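Pose track drifts when the gripper tilts up toward the ceiling, loop closure makes it worse

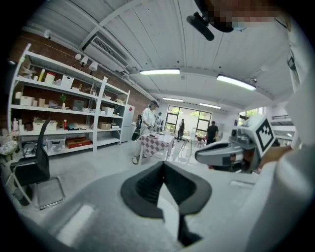

Fisheye view from the handheld gripper, pointing up and across the room.

Jericho Sison
posted Friday, January 31, 2025

Hi all, I've been fighting this for a while and would love some fresh eyes. I'm running monocular-inertial SLAM on the fisheye from a handheld gripper, and the resulting trajectories go into policy training. Most clips come out fine. The trouble starts whenever the person tilts the gripper up, so that the view is mostly ceiling, wall and lights. Ours is a white corrugated ceiling with long fluorescent tubes, and the tracker loses its mind over it.

What I see in the logs: the feature count drops, tracking hangs on for a second or two, then it relocalizes to a keyframe from the other end of the room. The pose jumps, the loop closer accepts the match, and the whole map gets bent to fit. If I replay the same clip with loop closing off, I get slow drift but no jump.

Things I've already tried:
- More features per frame, up to 3000. Slower, same jump.
- Lower FAST threshold. It mostly finds more corners on the ceiling ribs.
- Recalibrating the lens twice. Reprojection error looks good in the middle and so-so toward the rim.

We mapped the room first with a slow walk and then localize each demo against that map. Out of the last batch of 50 demos, 13 got thrown out for jumps, and I don't want to keep losing a quarter of the work (people's arms get tired!). Is this a mask problem, a lens problem, or am I just asking too much of one camera?

Orathai Wiriya

Oh, I know this one. I lost most of October to it on a project called Salazar, different building but the same kind of ceiling.

Your ribs are the main suspect. A corrugated ceiling is one short pattern repeated over and over, so the descriptors from one end look just like the descriptors from the other end. When you raised the feature count you gave the relocalizer more ways to be wrong. I'd go back down to whatever you had before and make it spread them out over the image with a grid, so the ceiling can't eat the whole budget. You've got a brick wall with shelves full of stuff on the left there, and those shelves are lovely for tracking. Brick has its own repetition but the shelf clutter breaks it up nicely.

Then the mask. In your picture I can see the gripper with its marker on the right, plus a hand and a white sleeve, and something dark hanging down at the top. Whatever travels with the camera is poison, because it tells the tracker that nothing is moving. A lot of people mask the fingers and forget the housing. The marker is the worst of the lot — crisp black-and-white corners that score higher than anything in the room. Mask it for SLAM only and keep it visible to the tag detector. I draw my mask by hand on one still and then grow it by a few pixels. A sleeve moves around, so be generous on that side. Also cut off everything outside the dark circle, and a little inside it too, given what you said about reprojection error at the rim.

For the jump itself, add a gate before loop closure. Integrate the IMU from the last good pose, and if the relocalized pose is farther away than a hand could possibly have gone, refuse it and stay lost. Lost is fine! You can fill a short gap afterward or cut the clip there. A bent map is much harder to fix, and in your setup I'd freeze the map during demos anyway. Once the mapping walk is done, there's no good reason for a demo to be editing it.

One more thing to check is the time offset between camera and IMU. If it's off, fast tilts will suffer first and slow ones will look fine. Try tilting up very slowly on purpose and see whether it still jumps. If it does, it's the ceiling.

Mathias Schnyder

Turn off auto exposure. Tubes come into view, everything else goes dark, no features. Fixed it for me.

Dindo Ambrosio

Mostly agree with Orathai, only I'd be careful about throwing the ceiling away completely. With people walking around and standing at tables, the ceiling may be the one big thing that holds still. I kept mine and stuck a few printed tags up there, all different IDs, spaced unevenly. They don't have to be pretty. I use them as a sanity check on the SLAM pose and nothing else, so a missed detection doesn't hurt.

Also redo your mapping walk with the camera tilted up for part of it. If the map was built looking at tabletops, then a view like yours has almost nothing to match against, and it'll grab the first similar thing it finds. I'd do that before touching any settings, it's one walk and a coffee.

Jericho Sison

Thank you all! Froze the map, masked the whole housing and the sleeve side, and put the feature count back down. The slow-tilt test still jumped on the old map, so it does look like the ceiling. New mapping walk is next, then I'll rerun the 13 bad clips and post what I get.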